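Stop giving me one success number

Quick one, because I have read too many of these this month and the deadline for comments is tonight.

The Metunberg results are out and everybody is passing around the same figure. 728 demonstrations, one policy, one success rate at the top of the page. Fine. I don't doubt the number. I doubt it tells me anything I can use.

What counts as a success in pick and place? Object ends up on the target. That's the whole definition in most of these writeups, Metunberg's included. So a clean grasp, a short lift and a gentle release scores a one. A pinch by the very corner, a drag, a lucky drop that rolls the right way – also a one. Same box ticked. Then we average the boxes and argue over two points of difference like it means something.

We did this too, by the way. The Hondier writeup had my name on it and it has exactly this problem. Went back through the logs in October and it was not a fun afternoon.

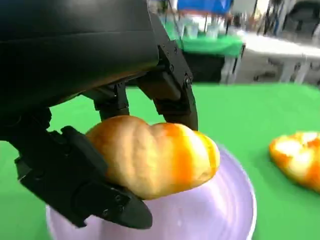
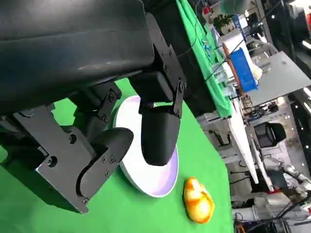
My own view is that we should grade the grasp and the placement as seperate things, and publish both. A grasp has a shape. Where the fingers are, how much of the object is between them, whether it's going to swing when the arm speeds up. Take the roll held over the lavender plate in the first picture: long, lumpy, one end sticking out past the finger bracket. Is that a good grasp? Depends what comes next. For a drop straight down, probably good enough. For a quick move across the table I'd want to know a lot more. A final yes/no on whether bread reached plate throws all of that away. And open fingers over a plate, like the second one, could belong to the start of a placement or the tail of one or a plain miss. You need the moments on either side. Which the logs have! We just don't report them.

The usual pushback is cost. Somebody has to sit and label. Yes. At Lenihan we tried it on a small set, 29 rollouts, three labels each – grasp, carry, release. Took a morning and too much coffee. 18 were successes under the old rule. Under the new one, a good chunk of those 18 had a bad mark somewhere in the middle, mostly the carry, which was not where we had been spending our time. We had been fiddling with the release for weeks. Weeks.

Small sample, I know. Not claiming a law of nature. But it changed what we worked on the next day, and the single number never once did that.

Second pushback, the one I take more seriously: graded labels are mushy. Two people will disagree on what a bad carry is. True, they will. So write the rule down, have two people do it, print how often they agree. Other fields have done this for ages. If the agreement is poor then say that as well, I'd still rather read it than a tidy percentage with no clue how it was earned.

Also – soft things. A hard block either slips or it doesn't. Squashy objects forgive a lot. They deform, they stick a bit, they let a sloppy gripper off the hook, and then the score goes up and people write that the policy generalizes. Maybe the policy does. Maybe the object was just kind. Per-stage marks would at least give you a chance of telling which, if you ran both sorts on the same table.

Bemholm is planning its next benchmark now and the draft still has one column for results. One! There's room on the page for three. I've sent them a note saying so, shorter than this and with fewer typos hopefuly. If you run rollouts for a living, send one too. At the current pace we'll have stage labels by 2075 and I'd like to see them while I still have a lab badge.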